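Week 4 handout: Small papers, cards and the stuff that ends up loose
Home Organization Basics, Marquez evening classes

Hi again, everyone! A few of you asked me to put last week's talk in writing, so I've typed up my notes and added the things I forgot to say. The lecture recording is on Kaltura if you'd like the long version, with all my tangents.

We started with card holders, and I stand by what I said: they're the most useful dull thing you can own. I keep warranty cards, library cards and old membership cards in mine, and I go through it twice a year, in June and December. Turn the sleeves one at a time. They love to cling together, and you can flip right past the card you're hunting for (I've done this with my insurance card more often than I'd like to admit). 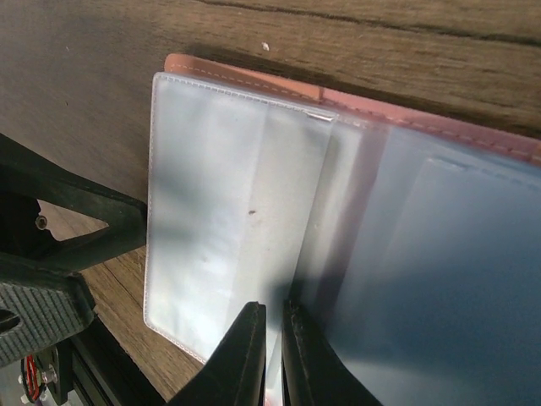 My rule is one kind of card per section. Everyday ones go in front, then medical, then everything with an expiration date. If a sleeve has a split seam, move the card out of it today, because you won't remember later. And please don't stuff three cards in one pocket! The plastic stretches, and then even a single card slides out when you tip the holder over.

Wiping the sleeves is quick. I use a barely damp cloth, then a dry one, and I leave the holder open on the table while I make coffee.

Next up was sorting into compartments. You don't need to buy a fancy system. I paid 86 cents for my first divided tray at the Clenow thrift store and used it for years. Two compartments are plenty for a first pass: one for things that stay in this room, one for things that belong somewhere else. Don't make a third for "maybe" (I know, I know, it's tempting). Small things go in flat so you can see them all, and when one side fills up, stop and put those things away before you carry on.
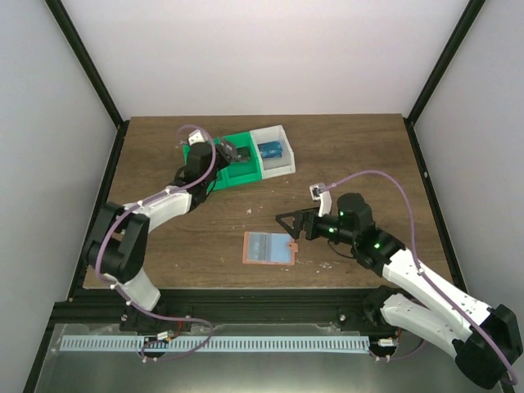 For next time

Pick one drawer and do the two-compartment sort on it. Jot down what was hardest to place and bring your list along, messy is fine. We'll be doing cables and chargers, so if you have a tangle at home, bring that too!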